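Writing Down the House Rules

I have been meaning to write this one up since March, when we finished the second draft of our working rules for room-tidying robots and I promised at least four people that I would put the thinking behind them somewhere they could read it. Life got in the way, as it does, and then we started a third draft, so what you're getting is a mix of the two. Get yourself a coffee, I'm not known for being brief.

Some background for anyone who wandered in from the gardening posts (hello, the tomatoes are fine). I work with a small group called Harawira, and we write operating practice for two-armed robots that clean up in guest rooms, bedrooms and other places where people live and sleep. We don't build anything. We watch, we argue, and we write sentences that other people have to follow, and I love it more than I expected to when I took the job.

The first draft had 302 rules in it. I'm a little embarrassed to type that. Chae-won Ha read the whole thing over one long evening and sent it back with a note saying that no operator alive was going to remember more than a page of it, and that eleven of the rules contradicted each other. She was right about that, and she was kind enough not to list them all in the meeting. So we tore it up and started with the things that kept coming up in practice, and the one that came up over and over was trash.

You would think trash is easy. It's on the floor, it goes in the basket! But a bedroom floor is full of things that might be trash and might be somebody's. A receipt. One earring. A bottle with water still in it that a guest fully intends to finish. A machine that tidies too eagerly is a much bigger nuisance than one that leaves a thing behind, and we've had that said to us by enough people that it became rule one: if you can't tell, leave it, and flag it for a person.

Rule two covers the order of work. Soft wrappers go first, then bottles and anything else that rolls, and crumbs and small bits wait for the vacuum. We went back and forth on this for weeks. Rhys McPhee wanted bottles first, on the grounds that a nudged bottle goes under the bed and then you've lost it, and I still think he has half a point. What settled it for me was how often a gripper working close to the carpet has to pass over the same patch twice. A snack wrapper is light and crinkly and easy to drag along by accident, so I like it dealt with early.
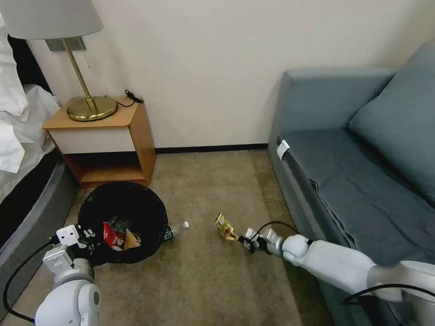 Tharun Marar wrote back to the draft to say that the order matters less than the rim. In his view most of the mess comes in the last few inches, when the gripper opens too soon and the wrapper slides down the outside of the basket, and he would like a rule that says the item must be fully inside the opening before anything lets go. He'd also like it to say that the other arm stays clear of the bag, so the liner doesn't get pulled in.

I've put his first point in almost word for word. The second one needs more thought, as there are days when steadying the basket with the spare arm is exactly what you want, particularly on carpet, where a light basket can tip. So for now the wording is that the second arm may rest near the rim but may not grip the liner. I'm not completely happy with it. "Near" is a terrible word in a rule.

Then there's the furniture clause, which grew out of a trial at Garkurby. We logged 271 pickups there, and the ones that worried people had very little to do with trash. They were about elbows. Everyone watches the gripper – it's where the interesting part happens – while the rest of the arm is quietly passing a lamp or a throw on the sofa. So the clause now says that the operator checks the whole arm, shoulder to fingertip, before starting a reach, and that bedding and upholstery count as things not to be touched unless the task names them. Cables get their own line: any cable running along an arm has to be checked for slack with the arm fully stretched out, before the first room of the day.

The third draft is down to nineteen rules and fits on both sides of one sheet. Brodie Hinds is going through it now for plain language, and I've already been told that "prior to" has to go. If you run these machines yourself and have a better word than "near", please leave it in the comments. I'll be checking them after supper.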